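Two-finger gripper doesn't open fully after swapping controller
Ticket opened by: Wenjie Gu
Queue: Arms and grippers
Status: Resolved
Opened: Mar 23, 2020
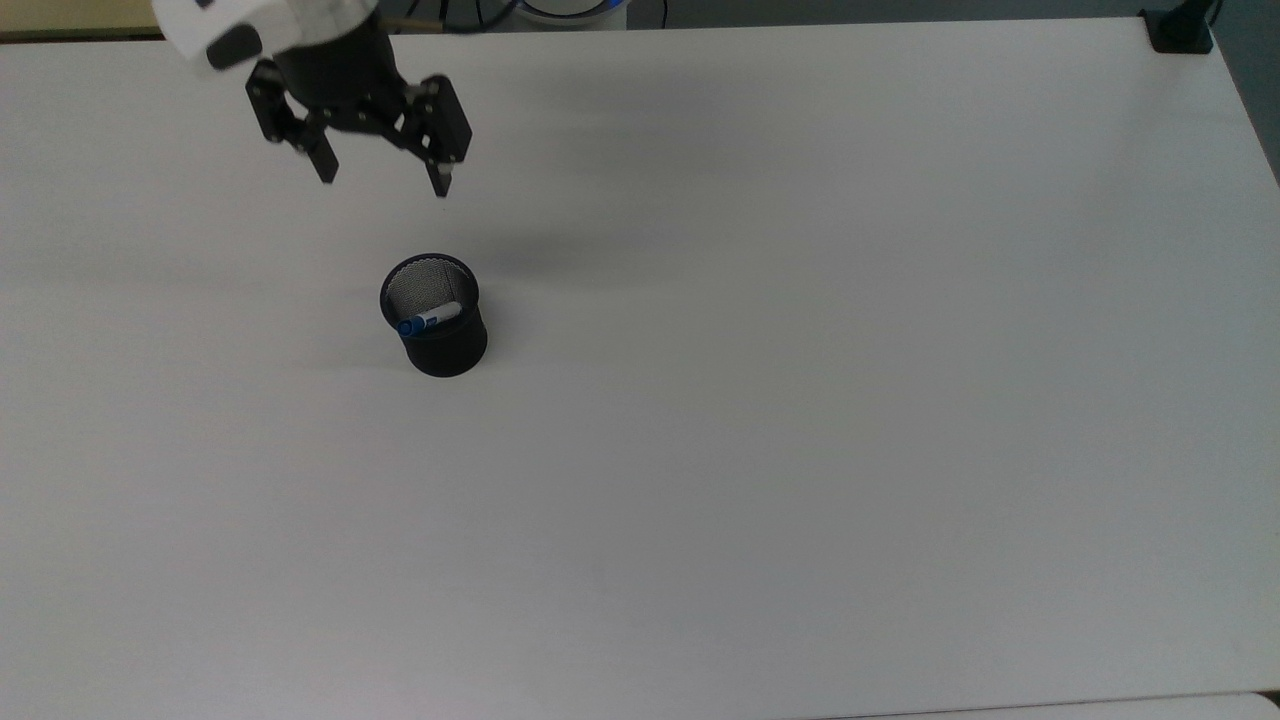 Gripper open over the pen holder, marker inside.

Hello all, me again. I'm halfway through comparing the two controllers we have on loan, the Nendo and the Clolov, with the same arm and the same two-finger gripper on both. The job is a dull one: pick the marker out of the mesh pen holder, lift, put it back, repeat. On the Nendo I got through 300 cycles and only had to step in 15 times, nearly all of them because the marker had rolled round to a daft angle. I swapped to the Clolov after lunch and now the fingers stop short of fully open. They do open, just not as far as they did before, and one fingertip keeps catching the rim of the pot on the way down.

What I've tried so far:

Power cycled everything, arm first and then controller. No change.
Ran the homing routine twice. It says it passed both times.
Dropped the closing speed right down. Catches the rim more slowly, so that was a waste of ten minutes.
Swapped the gripper cable for the spare. No change, so I put the original back.
Moved the pot a bit further along the table in case my taught position was off. Same thing.

I haven't touched the finger pads or any of the bolts on the linkage, and I'd like not to if I can help it, as I'd have to redo the Nendo runs to keep things fair.

Any ideas? I've got the Clolov for another week, then it goes back.

Reply from Carmela Prieto
Hi Wenjie, which config did you load on the Clolov? There are two gripper profiles in the drop-down with almost the same name, and the short one is for the smaller fingers. Also, could you send me the raw open value from the status page? Don't go by the percentage, it'll say 100 whatever you do.

Reply from Wenjie Gu
Ah. I picked the first one in the list! The percentage does say 100, which is why I'd been blaming the gripper all afternoon. The raw value with the fingers as far apart as they'll go is 580. I didn't write down what it was on the Nendo, sorry, and I don't know if the two would even use the same scale.

Reply from Carmela Prieto
They don't, so no harm done. But 580 is exactly where the short profile stops, so that's your culprit. Load the long one, home it again with nothing between the fingers, and then check the taught positions before you let it run by itself. The long profile moves the tool centre point as well, and the first approach may come in lower than you expect. Keep a hand on the stop button.

Reply from Wenjie Gu
Done, and it opens properly now. You were right about the approach - first go came in about 28 mm too low and I hit stop with the fingertips either side of the pot and my heart going like mad. Retaught the approach, the grasp and the lift, and then did a few slow ones by hand on the pendant before setting it off.

It's been running while I type this and hasn't caught the rim yet. I'm throwing out everything I logged on the Clolov before the profile change and starting that side from zero, same number of cycles as the other one.

First impressions, for anyone who's following the comparison: the Clolov is smoother when it closes and I like the pendant a lot more (the buttons are where your thumb wants them to be). The Nendo is quicker to set up, and it only shows you the profiles that fit the gripper you've told it about, so I couldn't have made this mistake on it. I'm not picking a favourite until I've got full runs from both.

One more question while you're here, does the Clolov remember the profile after a power cut, or do I have to choose it each time?

Reply from Carmela Prieto
It remembers if you press Save on the profile page. If you only press Apply it goes back to the first in the list when you restart. I've asked for the two profiles to be renamed in our copy, and I'll add a line to the setup sheet.

Reply from Wenjie Gu
I'd only pressed Apply. Saved now, restarted to check, and the long profile came back up. Happy for you to close this one.

Closed by Carmela Prieto
Cause: wrong gripper profile loaded on controller. Fix: load long profile, save, home, reteach positions.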